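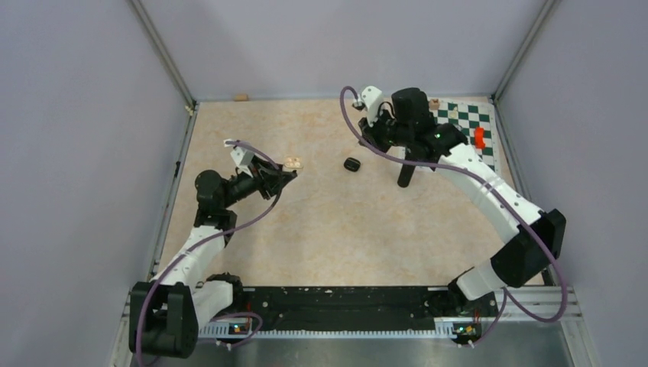 The two-arm teaching station at Jarnular, with a chessboard towards the back of the table.

December 2025

Jarnular opens teaching station for two-armed robots

Jarnular today announced the opening of Umitz, a service that allows staff with no programming background to show a pair of robot arms how a task is done. An operator guides the arms by remote control while the system records each movement together with the views from its cameras. The recordings are then used to train the arms to carry out the task on their own.

The service has been in preparation since May. Over that period, 11 operators recorded 2680 demonstrations at the company's Sarkham site, working in sessions of roughly two hours. The tasks range from sorting small parts to passing an item from one arm to the other.

"Our operators know how a thing should be held, and they can now show it directly," said Naima Belhaj, Head of Operations at Jarnular. "The skill stays with the people who have it – we are simply giving them a way to pass it on."

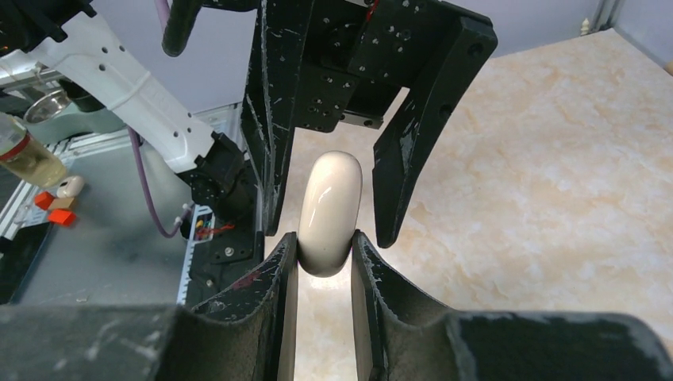

Tasks that call for both arms form the larger part of the Umitz programme. They are taught by a single operator, who controls the left and right arms at the same time and must judge when one should wait for the other. A smooth, rounded object such as the glossy oval one held upright between two black fingers, with the second gripper pointing down close beside it, requires careful placing of each fingertip. Recordings are reviewed by a second member of staff before they are accepted for training.

"We ask operators to work at a natural pace and to repeat a task from different starting positions," said Junhao Luo, who leads the teaching team.

Umitz will be offered first to four partner firms, including the packaging company Tahiri. Applications from other firms will be accepted in the new year.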